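I've set up four of these Atarby rain gauges now, two for me and two for neighbors down the creek, and the steps below are the ones I wish I'd had the first time. They pick up after you've unpacked the box and put the batteries in the base station (if the screen is still blank, flip the second battery, I do it wrong every single time).

## 3. Mounting the gauge

1. Pick a spot out in the open. Mine is 14 feet from the garage, and I'd go farther if my yard let me. Roofs and trees block rain when it comes in sideways, and in a real Texas-style gusher it always comes in sideways!
2. Set the post and check it with a level on two sides. Don't eyeball it.
3. Slide the collar on with the arrow pointing up, then drop in the funnel and turn it until it clicks.
4. Take out the little strip of foam holding the tipping bucket. It's tucked way down under the funnel and easy to miss. My first gauge sat through a whole February storm reading zero.
5. Rock the bucket by hand a few times. You should hear a soft tick each way.

**Caution:** Don't go out to fiddle with the gauge once you can hear thunder. A metal post in an open yard is a bad thing to be hugging.

> **Note:** Those ticks from step 5 count as rain. Clear them in section 4 or your first day's total will be off.

Léonie Millet, who runs the gauge up at Skorach, zip-ties her cable to the post every few inches, and I've copied her ever since a windy night pulled mine loose.
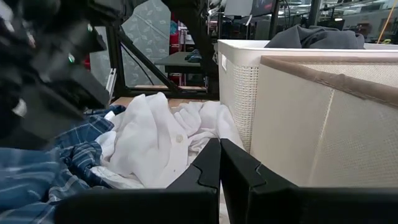 **Setup / Base station**

## 4. Pairing and storm alerts

1. Bring the base station outside and stand next to the gauge. You can move it back to the kitchen later.
2. Hold **Link** until the light blinks green, then let go. If it blinks red, wait a minute and try again.
3. Type in your station number. Mine is 2531, and yours is on the sticker under the battery door.
4. Go to **Rain > Today > Clear** to get rid of the test ticks.
5. Enter your elevation in feet. I'm at 308, and I got that off the county map (my phone gave me a different answer every time I asked it).
6. Under **Alerts**, switch on *Heavy rain* and *Flash flood*. I leave *Light rain* off, or the thing chirps all through breakfast.
7. Press **Test**. It's loud, so warn the dog.

**Caution:** Keep your regular weather radio plugged in. The gauge only knows what's falling in your own yard, and creeks come up from rain that fell miles away.

**If the reading stops in the middle of a storm:** check for leaves in the funnel once it's safe to go out. After that, swap the batteries and repeat step 2. The base station holds 36 hours of readings, so copy down anything you want to keep before you reset it.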